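4 min read
11 shares

Section 3: Fitting and adjusting the sliding door

This section applies to Stalberg tabletop cabinets with one open side and one sliding door. Complete the carcass assembly in Section 2 before starting. Allow the glue in the dowel joints to cure overnight.

3.1 Preparing the tracks

1. Place the cabinet on its back on a flat, padded surface.
2. Vacuum both tracks. Remove any dried glue with a plastic scraper.
3. Rub the supplied wax block along the full length of the lower track. Two passes are enough.
4. Check that the upper track is deeper than the lower one. If it is not, the top and bottom panels have been swapped – return to step 2.4.

CAUTION: Do not use oil or silicone spray in the tracks. Both swell the door edge and void the finish warranty.

3.2 Hanging the door

1. Stand the cabinet upright.
2. Hold the door with the fluting vertical and push its top edge fully into the upper track.
3. Swing the bottom edge in over the lower track and let the door drop.
4. Slide the door through its full travel. It must move without lifting.

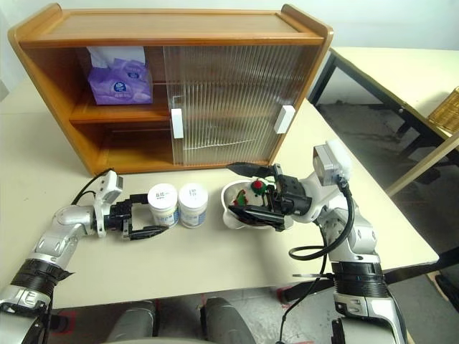 Fig. 3. Cabinet in use, open section at left.

3.3 Adjusting

If the door rattles, fit one felt strip (part 657) inside the upper track at each end. If it binds, check that the cabinet is level before removing any material. A twisted carcass causes most binding, and a thin shim under one corner usually cures it.

Note: Doors supplied with the Skindia hardware pack have a stop screw in the lower track. Tighten it by hand only.

3.4 Shelf loading

Spread the load evenly along the shelf. Keep heavy items on the base panel. The shelf pins (part 43) must be pushed in up to the collar.

3.5 Cleaning

Wipe the door along the flutes with a damp cloth, then dry it. Wax the lower track again every August, or sooner if the door begins to drag.

Spare parts: Jivholm Service Desk, quote the part number and the label code on the back panel.

80 comments
Contact | © Jivholm | Back to top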